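Costness hand gripper kit: my notes after a few weeks

Posted 5 Feb 2022

I have been using the Costness hand gripper kit at home, mostly in the evenings and on weekend mornings when the light is good. A few readers asked for a write-up after I mentioned it in my post on cheap arms last June, so this is that. I paid for the kit myself.

What it is

The Costness is a gripper you carry in your hand. It has the same kind of fingers you would bolt to the end of an arm, plus a camera that looks out over them. You do a chore with it, it records what the fingers and the camera did, and you use the recordings to train an arm later. I don't own an arm big enough for laundry, so for now I am only collecting.

In the box

The kit comes with the gripper body, the fingers, 2 spare finger pads, the camera mount, a charging cable and a bag of screws with no labels. The manual is a folded sheet. It shows you which way the pads face and not much else. I had to go to the Maksymiv forum to find out how tight the finger screws should be. The answer was to stop as soon as they stop turning easily.

Setup

Setup took me 3 tries. The first time I had the camera mount on backwards. The second time the recorder would not see the gripper until I swapped the cable for one of my own. After that it went fine and I haven't had to repeat it.

The recording software is Brotura. It is free with the kit and runs on my old laptop without trouble. The start and stop buttons are large, which helps when one hand is busy. I would like a way to delete the last take without going back to the main list. You can name each session but not each take, so I keep a text file on the side.

Holding it

It is heavier in the hand than I thought it would be. The weight sits toward the front, and my wrist gets tired before I run out of things to pick up. I now take a break after each batch. If you have small hands, try to borrow one before you buy. The trigger is a long reach.

Costness also sells the Standus, a desk stand you drop the gripper into between takes. I didn't order it at first and I regret that a little. Without it you end up laying the gripper on its side, and the camera mount takes the weight.

How it does with clothes

Small solid things are easy. Boxes, cups, a TV remote - anything with two sides to squeeze. You stop thinking about it after a while.

Clothes are harder and more interesting. The pads need to get a little fabric between them before they close, and on a soft bed the whole mattress gives when you push down. I found it works best to come in low and pinch at a thick spot, such as a waistband or a seam. In the middle of a leg the cloth tends to slide out. Dark fabric is also harder to judge on the recordings, so I try to lay it over a lighter cover.

The camera's wide view is good for this. It takes in the fingers, the bed and most of the room in one shot, so you can tell later where you were standing and what else was around. Straight lines bend near the edges. I don't mind that for training, but be aware that anything you leave on the furniture will be in the recording too.

What I don't like

The pads pick up lint. I wipe them with a damp cloth and let them dry, and then they grip well again. The cable comes out of the side and catches on bedding. The battery light goes from green straight to red with no warning in between, and I lost 2 long takes that way. Brotura kept nothing from either of them.

What I like

It feels solid. Nothing has come loose, and I have bumped it on the headboard more than once. The opening is wide enough for everything I have tried so far except a winter coat. Support answered my cable question within 2 days and sent a new one.

Black trousers on the bed, with the fingers open before a pick:

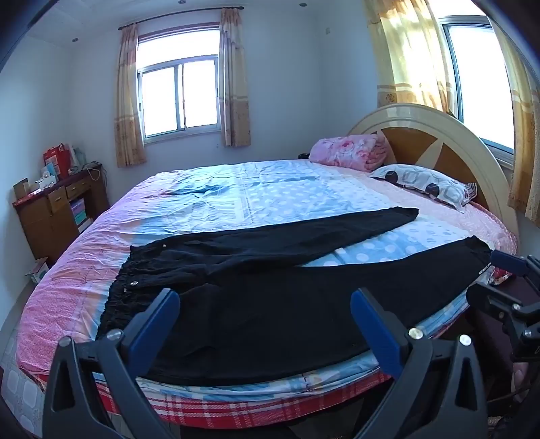

Next up

I want to do towels, then socks. I have also ordered the Standus after all and will add a note to this post once I have used it. If you have a trick for pillowcases, leave it in the comments.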